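A workplace culture reset, step by step

Last updated December 20, 2023

These are the steps I use when a manager asks for help with a team that has gone flat. They suit a team of between five and 30 people in one building. For anything larger, run the whole thing separately for each department and compare notes at the end.

You will need a room with a door, a pad of paper, a wall calendar and the agreement of whoever signs off the rota. Get that agreement in writing. At Kulus we reached step four before finding out that the shift leads had never been told.

## 1. Write down what people do, leaving out what they feel

Spend a week noting behaviour. Who speaks in the Monday meeting, who leaves before it ends, how long a question sits in the shared inbox before someone answers it. Don't note moods. "Grumpy" is no use to you later, but "did not reply to three messages from the warehouse" is.

Keep the notes on paper and keep them to yourself. Leave names out where you can.

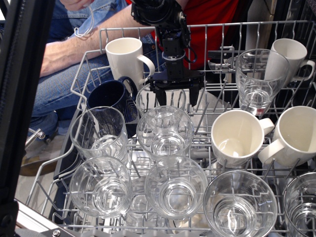
Shared chores belong in the notes as well, and they are easy to overlook. Most teams have a job that everyone uses and no one owns, such as the printer paper, the stationery order or the kitchen. Go and look at the kitchen at the end of the day. A dishwasher rack with mugs and clear glasses in it, a tall off-white mug in one corner and a dark navy one in front, tells you that people drink things. It doesn't tell you who unloads it in the morning, so ask three people separately. If you get three different answers, write that down.

## 2. Hold short one-to-one talks

Fifteen minutes each, same four questions, same order:

1. What part of your week goes well?
2. What do you wait for most often?
3. What did you stop suggesting, and when?
4. If you could change one rule by the end of May, which one?

The third question does most of the work. Leave a long pause after it. I learned it from Katsuhiko Kaneko, who ran the training side at Ichikawa when I started, and I have only ever changed the wording slightly.

Don't promise anything during the talks. Say "I've written that down" and move on.

## 3. Sort the answers

Put every answer on its own slip of paper and make three piles: things the team can change alone, things the manager can change, and things that need head office. Put the third pile in an envelope and pass it up. Then forget it for now. Teams that start with the third pile tend to spend a month writing emails.

From the first pile, pick one item. It should be small, and it should be something people will notice within a fortnight. At Plultport it was moving the handover from ten to two to twenty past, so that both shifts were in the room.
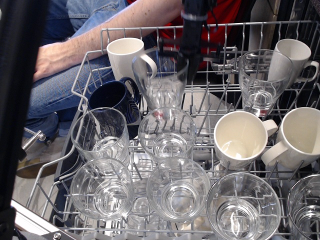 Write the chosen item as a single sentence with a name and a day in it. "Improve handovers" won't do. "Handover starts at 2.20 from Monday, led by the outgoing supervisor" will.

## 4. Run it for four weeks

Mark the start and finish on the wall calendar. Check once a week, on the same day, for no more than ten minutes. Ask two things only: did it happen, and what got in the way?

If it didn't happen two weeks running, drop it and take another slip from the first pile. Say openly that you have dropped it - people will have noticed anyway.

Avoid prizes at this stage. Dadent gave out shopping vouchers in the second week, and by the third the conversation was about the vouchers.

## 5. Report back

Call everyone together, standing up if the room is small. Cover these points:

- what was tried
- how many weeks it ran as planned
- what is being kept
- what the manager has done with their own pile

The last point is the one managers want to skip. Don't let them. If the answer is "nothing yet", they should say so and give a date.

Then go back to the slips and choose the next item. The second round is usually quicker, and you can leave out the one-to-one talks unless a lot of new people have joined.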